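Sun 30 January

Finger fault on the right arm, continued. Writing this while I still remember the order of things. Whoever has the arm next, read to the end before you power anything.

Short version: index finger closed by itself during a hold. No one hurt. E-stop worked. Cause is most likely the finger supply sagging and the driver coming back up with an old target in it. Not proven. Arm is tagged out.

**What happened**

Running the cup job. Pick one paper cup off the stack, hold, move over, set down. Same script as all week, no edits. 14 cycles fine. On the next one the arm got to the hold pose, stopped where it should, and then the index finger just curled in. Full travel, fast, no command in the log for it. Cup crushed. Thumb stayed where it was, which is the odd part, if it was the script both would have moved.

I had my hand maybe a forearm away, about to straighten the stack. Should not have. Habit from the old gripper, which never did anything you didn't tell it to.

Hit the e-stop. Arm dropped out right away, brakes clicked. Finger did NOT open. Stayed curled with the motor side dead, had to back it off by hand at the base joint. So note for everyone: e-stop takes power off the finger, it does not release it. If somebody's thumb was in there they would be stuck until a second person came round the table. I did not have that clear in my head before today and I wrote half the procedure.

**First guesses, all wrong**

- Script. Replayed it with the arm held still and finger unplugged, commands look right, one close and one open per cycle. Nothing at the time stamp.
- Cable strain at the wrist. Plausible, the bundle is tight there. Flexed it by hand with the meter on, both directions, no dropouts. Moved it harder than the arm ever would.
- Bad encoder. Position reading tracks fine through the whole range when I turn the finger by hand. Smooth. No jumps.
- Pendant. Swapped to the other one, same behavior in idle, so left it alone. Put the first one back.

Wasted most of the morning on the cable. Looked like the answer so I kept wanting it to be the answer.

**Supply**

Then put the finger on the bench supply through the clip leads, red and black, and drove it without the arm moving at all. Just hold at a light grip and wait. Nothing for a long time. Then loaded the shared rail by switching the other small stuff on and off from the same strip, and got it on the second try. Finger twitched in. Not full travel this time but a real twitch, and the driver status went to startup and back to ready before I could grab a screenshot.

So it browns out, restarts, comes back and goes to whatever target is sitting in memory. And the target in memory is the last *saved* one, not the last sent. Which was a full close from the Drudetti demo settings. No one cleared them. I'm fairly sure I was the last one in that menu.

Measured a dip lasting 900 microseconds on the scope at the finger connector. Thats long enough for this driver to fall over, going by the two I caught. Want more captures before I say so to anyone outside the room.

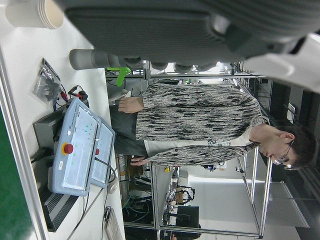

Rehema Langat

Continuing after a break. Tried to make it fail on purpose in a way I can repeat.

Setup for the repeat test, so it can be copied:

- arm powered but parked, brakes on, speed limit at lowest
- finger commanded to light hold on nothing, NO cup, no hands inside the reach of the finger
- second person at the control box with a hand by the red button, doing only that
- scope on the finger connector, trigger on falling edge
- switch the extra load on the strip, wait, switch off, wait

Results are uneven. Sometimes it rides straight through the dip and you would never know. Sometimes it restarts but the finger hardly moves as its already near the saved target. The bad case is when the finger is open or half open and the saved target is closed, then you get the whole stroke. That matches what happened on the cup.

Changed saved target to open and forced a restart. Finger opened and stayed there. Forced another, same. So the memory part I beleive now. The dip part I am still working on, becuase I don't know what pulled the rail down during the real run. Nothing was being switched at that moment that I know of. Could be the arm braking into the hold pose. Times line up close but the two logs are on diffrent clocks and I don't trust the offset.

Asked Plinen for the driver startup notes, since the manual we have goes from "connect power" to "ready" with one line between. If there is a setting for "stay limp on restart" I want it. If there isn't, we add our own check on the host side, and until then the finger doesn't get closed near anybody.

**Things I did wrong, for the record**

Reached toward the stack with the arm live and in hold. Hold is not stopped. Robot standing still looks the same as robot off, from the outside, and I have given that exact speech to other people.

Left demo settings in the driver. No line in the checklist for it. There will be.

Ran finger power off the same strip as everything else as it was the one in reach. It was meant to be for an afternoon.

Cleared the fault on the box before saving the log. Lost the first status code. This is the one I'm most annoyed about, it would have said brownout or not brownout in plain text and saved me half the day.

**Until further notice**

1. Right arm is tagged out for any job with the finger on it. Arm alone is OK with the finger unplugged at the wrist AND the plug capped.
2. Do not clear a fault before the log is saved. Photo of the screen counts if you are in a hurry.
3. Saved target = open. Check it at power up, every time, read it back, don't assume.
4. Nothing gets picked up, straightened or replaced inside the reach while the arm is in hold. Stop it, wait for brakes, then reach.
5. Finger gets its own supply. Not the strip. I don't care if it's one quick test.
6. Hand release: base joint, push back toward the housing, steady, don't jerk it. Everybody who works on this arm tries it once with power off so they know how it feels. Takes a minute.

**Still open**

- What pulled the rail down in the real run. Need arm current and finger voltage on the same scope, same clock. Probes are with the Domínguez crate, ask before taking.
- Does the thumb driver have the same saved target problem? It didn't move, but its saved target was already near where it was holding, so that proves nothing. Treat as yes.
- Left arm uses the same driver, older firmware. Haven't looked. Same rules apply untill someone does.
- Bigger cap at the finger connector. Easy to try, hides the dip, doesn't fix the restart. Do it after the host check is in, not instead.
- Incident sheet for Dolleck. Draft is in the folder, needs the scope captures attached and somebody other than me to read the part about where my hand was.

Host check, rough idea so I don't lose it overnight: on every status packet compare uptime with the last one. If it went down, driver restarted, send limp immediately and stop the arm. Problem is the finger may already be moving before the first packet gets to us. So it cuts the stroke short, maybe, doesn't prevent it. The open target does the preventing. Both, then.

Finger supply off, strip off, pendant hung up. Tag is on the wrist connector, my name on it. Don't take it off, come find me.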